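# How to Buy a Robot Arm Without Going Broke

Let's say your school, or your club, or your very generous aunt, has decided to buy a robot arm. Congratulations. You are now going to spend a lot of time thinking about tables.

This surprises people. They picture the arm, the arm does something amazing, everyone claps. They don't picture what the arm is bolted to, or the thing on the end of it, or the box of spare screws. But all of those cost money, and grown-ups call the plan for paying for them a budget. A budget is a list of what you want, with prices next to it, that you look at until you want less.

## First, the job

Before you look at a single catalog, write down what the robot is supposed to do. Use one sentence. "Be cool" doesn't count, and neither does "help out."

A good sentence sounds like this: "Pick up small, light blocks from a board and put them somewhere else." Now you know the things are small. You know they're light. You know the robot doesn't need to reach the ceiling or lift the principal.

Suppose you do what most people do and skip this step. You'll end up with an arm that can lift a truck tire, and you'll use it to move a foam block. It will do a fine job. So would an arm that costs far less, and you'd have money left over for lunch.

## Next, the parts that aren't the arm

Here is the trick about robot arms: the price is usually for the arm. Just the arm. It arrives with nothing on the end, like a person who came to dinner and left their hands at home.

The part on the end is called an end effector, a fancy name for "the bit that does the work." Some are like fingers and pinch. Some use suction. Some only push things around, which sounds silly until you notice how much of your own homework gets moved that way. Each kind has its own price, and the one you need depends on the sentence you wrote down. (You did write it down?)

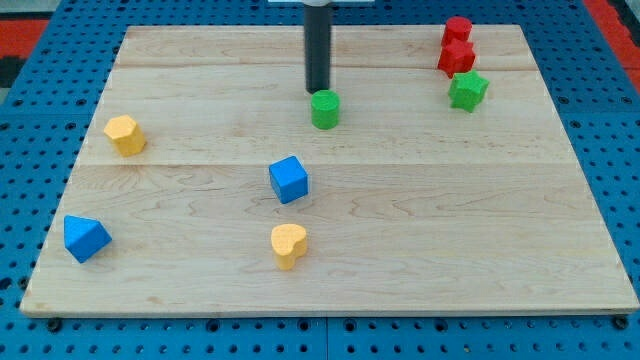 Then you need something for the robot to practice on. Foam blocks are a great choice. They're cheap, they're quiet when dropped, and a robot that is still learning will drop plenty. Get a mix of shapes. A cube is easy to think about, with nice flat sides. A cylinder may roll away if it tips over. A star or a heart is awkward in ways you won't guess until you've watched a very expensive machine struggle with one. Different colors help too, so you can say "the yellow one" and mean something.

Under the blocks, you want a flat surface that stays put. If the work board slides a little every time somebody leans on the table, the robot will go on reaching for the place where the block used to be. It won't complain. It will just be wrong, over and over, very politely. A surface with lots of holes in it is handy because you can fasten things down, then move them when you change your mind, and you will change your mind.

## A pretend budget for a real-sized problem

Imagine a town called Brondale, where the Honley Robot Club has already been given an arm. Lucky them. They've also been given 200 dollars to buy everything else, and they feel rich.

Here's their first list:

- Practice blocks: 40 dollars
- Board and fasteners: 87 dollars
- A gripper from a company called Dramari: 200 dollars

You may have spotted the trouble. The gripper eats all the money by itself, and the list adds up to 327 dollars. The club stares at it for a while, in case it improves.

It doesn't, so they have choices. They can wait and save up until November. They can find a simpler tool for the end of the arm. Or they can borrow some blocks and build the board out of something lying around, which helps a bit, though it still leaves them with exactly zero dollars for anything that breaks.

They go with the simpler tool. A different company, Popescu, sells a plain pushing tool for 40 dollars. It can't pick anything up. It can shove a block across a board all day long, and learning to shove a block exactly where you want it is harder than it sounds.

New total: 167 dollars. That leaves 33 dollars, and the club immediately thinks of seven ways to spend it.

## Please don't spend it

The leftover money is the best part of the budget, and it looks like the most boring part. Parts wear out. A cable gets stepped on. A block goes missing and is never seen again, though the dog seems pleased about something.

Grown-ups call this money a contingency. You can call it the "oops" money. Put it on the list with its own line, right under the blocks, so it doesn't look like it's just sitting there waiting to become stickers.

## Before you ask for the money

Show your list to someone who wasn't there when you made it. Ask them what's missing. They'll probably say something annoying, such as "Where does it plug in?" or "Who's going to be watching it while it's moving?" Write those down as well. An adult should be close by whenever the arm is switched on, and you need to know where the stop button is before you need the stop button.

Then measure the table. Measure the doorway too, if the table has to come through it.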